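We use cookies to remember your preferences and to see which pages are read. By continuing to browse you accept our use of cookies. Accept / Manage settings

Progress report to the Stirka Fund
Hand-held gripper comparison for household chores, second reporting period
Prepared by Kimutai Temba, Kakimdale
May 21, 2019

Dear friends at Stirka,

Thank you, first of all, for your patience over the timing of this report. I had hoped to have it with you a little sooner, but the second pair of jaws came back from the machine shop with a bend in the wrong place, and I wanted you to have results from the pair we will be using and not from the pair we sent back. I also want to say how much your notes on the last report helped us. The question you asked about whether we were testing the gripper or testing the person holding it has been written on our whiteboard ever since, and a good part of what follows is our attempt at answering it.

Where we are

You will remember that the grant covers a comparison of four finger designs on the same hand-held body, with the aim of choosing one to fit to the Flukholm arm in the second half of the project. The designs are the straight parallel jaw we began with, a straight jaw with a soft pad, a curved pincer jaw, and the longer curved jaw that Kettunen drew up for us in March. All four fit the same mount, and swapping one pair for another takes a couple of minutes and a hex key, once you have found the hex key.

We have recorded 700 demonstrations this period. Of those, 126 had to be thrown out, nearly all of them because the tracking lost one of the marker cubes partway through. That is a higher share than I would like, and I will come back to it further down, as it's the thing that has taught us the most.

The chores are the ones we agreed on together: clearing and wiping a sink, moving bottles from one surface to another, and putting small things into an open container. We had planned a drawer task as well. I have set it aside for the moment, with apologies to those of you who were fond of it, and I would rather do three chores properly than hurry through one more.

What the curved jaws are like to use

The straight jaws are lovely on a flat table. You come down from above, you close, you lift, and everybody is happy. At a sink they are far less happy. The walls get in the way of your wrists, the faucet gets in the way of one hand or the other, and anything lying flat on the bottom has to be approached at an angle that the straight jaws don't care for at all. Our operators found themselves standing on tiptoe, or leaning in until their elbows were nearly over the rim, and after a long stretch of that they were tired and the recordings showed it.

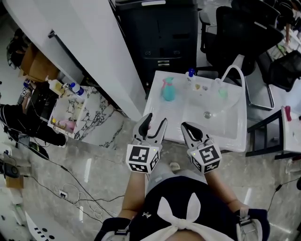
The curved jaws changed this more than I expected. Because the tips come in toward each other from the side, an operator can keep both forearms fairly level and still reach down to the floor of the basin. Spray bottles are a particular pleasure now. With the straight jaws we had to grab them around the body and hope, and the body is often wider than the opening. With the curved ones you can take hold at the neck, just under the trigger, and the bottle hangs quite naturally. Small bottles with caps are easy in either design. Small, light things lying loose in the bottom of the basin are still the hardest part of the job, and I don't want to pretend otherwise. The curved tips tend to push them along before they close on them, and our best operators have learned to trap them against the wall of the sink, a nice trick for a person and one we're not yet sure the arm will be able to copy.

The longer Kettunen jaw deserves a paragraph of its own. It reaches beautifully and everyone who picked it up liked it straight away. The trouble is that the extra length makes it heavier at the front, and people began to let the tips droop toward the end of a session. We've asked for a lighter version of the same shape, and I'm hopeful about it. The padded straight jaw came last with all of our operators. The pad picks up water and then slides, and we have stopped recording with it at the sink, though we're keeping it for the tabletop work.

The marker cubes

Now to those lost recordings. Each hand-held gripper carries a cube with printed markers on its faces, and the head camera uses these to work out where the gripper is. On the bench this works very well. When two hands are working close together over a basin, one cube will sometimes hide the other, or an operator will turn a wrist so far that no face of the cube points back at the camera. Most of our losses happened in exactly those moments. A smaller number came from light bouncing off shiny surfaces, and we cured a fair few of those simply by turning down one row of ceiling lights. I feel a bit sheepish that we didn't try that in the first week.

We have made two changes. The status light on the gripper can now be read by the operator at a glance, so a recording that has gone wrong can be stopped and begun again straight away, instead of being found out the next morning. We have also written a short warm-up routine in which each operator turns both grippers slowly through their full range before starting. It takes very little time and it has made people more aware of where the cubes are facing. Since bringing both in we have seen far fewer losses, although I'd like another few weeks of recording before I put a figure on it for you.

The person or the gripper?

As for your question, our answer so far is "some of each." New operators do noticeably better with the curved jaws than with the straight ones from their very first session, and that points to the design. Practised operators narrow the gap a good deal on the tabletop chores, and hardly at all at the sink. For that reason I'm leaning toward the curved pincer for the arm, with the lighter long jaw as the other contender if it arrives in time.

Money

Spending is in line with the budget we agreed. The one item outside it was $3535 for remaking the bent jaws and buying a spare set of mounts. I moved this across from the travel line, where we had room, and I hope that meets with your approval. The receipts are in the folder we share with your office.

What comes next

Over the coming period we will finish the sink recordings with the curved jaw, try the lighter Kettunen jaw, and begin fitting the chosen design to the Flukholm arm. I would also dearly like to bring the drawer task back if the calendar allows. If any of you are passing through Kakimdale, please do come and have a go with the grippers yourselves. An hour at the sink will give you a better feel for all this than my pages can, and we would be glad of the company.

With warm thanks,
Kimutai Temba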